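Open day at the Skaltasthorpe robot workshop

Finally got myself out to Skaltasthorpe for the Clorlow open day on 8 February 2025, and I've been boring everyone at home with it ever since!
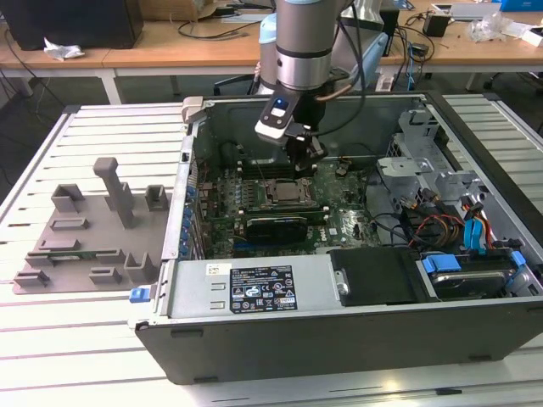
Apparently it's the memory everyone asks about, and one of the demonstrators told our group that the sticks are fiddlier than the processor as far as the arm is concerned, so they spend most of their practice time there. I'd have guessed the opposite (I've bent pins, I know fear).

The bench I parked myself at was the computer one. Old desktop tower on its side, panel off, and the arm hanging over it with its black gripper pointing straight down at the board. No cooler on the processor, so you could see right in. I loved the grey 3D-printed plate beside the case, all little holders and slots. They print their own and reckon they're up to version 18, which made me feel better about my shed projects.

It's slower than I expected, and quieter. You could chat over it without raising your voice. I stayed for 51 minutes and missed the Yatsenko talk completely, whoops.

Entry was $20, sausage included, and parking was a nightmare (get the bus from Urnlow if you can). They're doing another one in July and I've already put my name down. I want to ask about the cables next time, I ran out of nerve with the queue behind me.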